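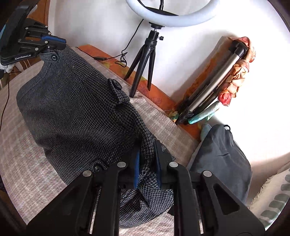
The kettle had already boiled twice by the time I found the right door. Dogbe is up two flights of stairs behind a bakery, and the sign is small enough that I walked past it and had to come back. The owner laughed when I told her. Half her customers do the same, she said, and the other half come up by accident, looking for the bakery's restroom, and leave with a hem pinned.

She has been mending and altering clothes for most of her adult life, and for the last stretch of it she has done so under her own name for the place, which she borrowed from a street she lived on as a child. I had come to ask her about wool, mostly, because October is when everybody pulls their coats out of the closet and discovers what the summer did to them. We did get to wool in the end, but it took a pot of tea and a good deal of wandering.

"People come in looking guilty," she told me, clearing a pile of trousers from a chair so I could sit. "They hold the bag behind them, almost. They think I'm going to scold them about the moths. I'm not going to scold anybody. I had moths in my own wedding coat!"

That coat, which she still wears, was the first serious repair she ever did. Her grandmother had taught her to darn socks over a wooden egg, and she assumed a coat would be the same thing only bigger. It took her an entire winter. She unpicked the first attempt, and the second, and somewhere in the third she began to see how the cloth was put together and stopped fighting it.

"You have to look at the weave for a long time before you touch it," she said. "I mean really look, with your glasses on and the radio off. A twill leans one way. A herringbone leans one way and then changes its mind. And a houndstooth, well, a houndstooth will show you every mistake you ever made, from across the street."

I asked if that meant she turned patterned cloth away. She seemed almost offended. Checks are her favorite, she said, and she likes them most when there's a good deep seam allowance inside, where she can steal a few threads of the original yarn. She draws them out one at a time and lays them across a damp towel to relax. Then she weaves them back in over the hole, following the pattern, over and under. A hole the size of a lentil can take her an afternoon. She charges 50 dollars for it, and she has had people gasp at the price and people try to press more on her.

"The ones who gasp, I give them tea and show them the needle," she said. "Then they usually go quiet."

She learned invisible mending properly at Fendelent, a mill that used to take on girls from the neighborhood to fix flaws in the cloth before it was shipped. There were long sloping tables under the north windows, and the menders sat side by side and passed the fabric over in front of them, feeling for knots with their fingertips. She was slow at first and got moved to the end of the row, next to the radiator, and she told me she stayed slow for as long as she could on purpose, all through that first January.

When the mill closed she went to Aretti, a coat shop downtown, and did their alterations in a basement room. She speaks of those years with less affection, though she's fair about them. The coats were good. The deadlines weren't. In the run-up to the holidays they could have 300 coats come through the workroom, sleeves up, sleeves down, linings torn by people who had put an arm in too fast after a party. She learned to set a sleeve in her sleep there, and she also learned that she didn't want to.

So what should the rest of us be doing, I asked, with our coats and our closets? She refilled my cup before answering, and I got the sense she'd been waiting for this one.

"Brush it," she said. "That's nearly all of it. Brush it when you come home, and hang it on something with shoulders. Not the hook! The hook is how you get that little horn at the back of the neck. And empty the pockets, please. I have found whole sandwiches."

She doesn't believe in cleaning a wool coat more than once a season, and would much sooner see it hung near an open window overnight. For storing, she wants it clean and zipped into a cotton bag. She is lukewarm on cedar, which smells lovely and makes people careless. Buttons should be checked in the fall, before the first cold snap, while there's still time to find a match.

Matching is a pleasure in itself for her. Behind the ironing board there's a cabinet of old Disel thread tins, and every one of them is full of buttons, sorted by a system I couldn't follow even after she explained it. Horn was near leather, which made sense, but navy was near green because of a school uniform she once had to repair. She found me a spare for my own cuff while we talked, and sewed it on with my arm still in the sleeve.

I wondered if she ever wished for an assistant. She has had a few students over the years, she said, and loved them all, and most of them left for jobs with better light. One sends her a parcel of odd yarns every spring. She is thinking of running an evening class again, darning only, bring your own sweater, but she'd need to clear the big table first and she wasn't ready to promise me that.

By then it had gone five o'clock and there was somebody on the stairs, calling up to ask if this was the bakery. She put down her needle and went out to the landing to see what they were wearing.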